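Zistwood Wrist Kit - two-finger gripper, wrist camera and recording software

Hi, I'm Impi, and I put this kit together with Luminița Pîrvu because we were tired of building the same thing over and over. If you're teaching an arm to do household jobs from examples, you need a lot of examples, and you need them from ordinary rooms with ordinary furniture in them. That's what the Zistwood is for!

The gripper has two slim fingers with rounded tips, and each finger has a long tapered slot running up most of its height. I like the slots a lot. They keep the fingers light, and the camera gets to peek through them at whatever is behind, so you lose less of the view when you're reaching into a drawer or along the side of a bed. The surface is matte and speckled (I'm fond of it, Luminița wanted plain) and the fingers are dark gray as standard.

The camera sits at the wrist and looks out past the fingers, so every recording shows the tips and the thing you're going for together. You clamp it once, run the short calibration, and then please leave it alone. I moved mine a tiny bit in November and had to throw out a whole afternoon of drawer openings - my own fault, and the software now nags you if the fingers aren't where it expects them.
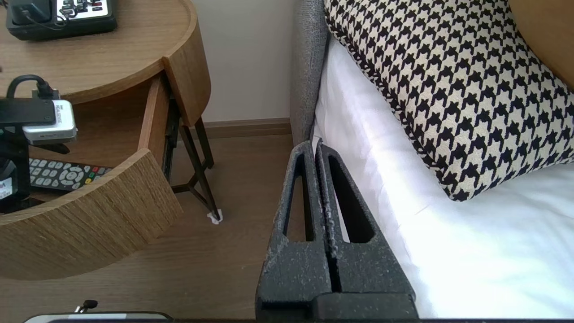 Recording is one button to start and one to stop. After each try you mark it good, bad or "keep anyway", and I'd really push you to use that last one. Clumsy grabs and second attempts are useful later on, when your model gets into the same kind of mess and needs to know how to get out again. Bedrooms have been my favorite place to collect: nightstand drawers, remotes, pillows, cables that go everywhere. Don't tidy up first!

The starter set of recordings (we call it Clisolska) comes free with every kit and has 2274 tries in it, all labeled by the two of us. More than 495 of those are drawers, so you can guess what I spent my spring on.

What you get:
Gripper with fingers fitted
Wrist camera and clamp
5 spare finger pairs
Calibration card
Recording software and the Clisolska set

Price is $798, shipping extra. The arm isn't included. The clamp fits the Drurkomholm wrist plate straight out of the box, and for Echevarría arms you'll want the adapter ring, so put a note on your order and I'll drop one in.

Not sure if it fits your arm? Send me the bolt pattern and I'll check before you pay for anything.

Page updated Jul 22, 2018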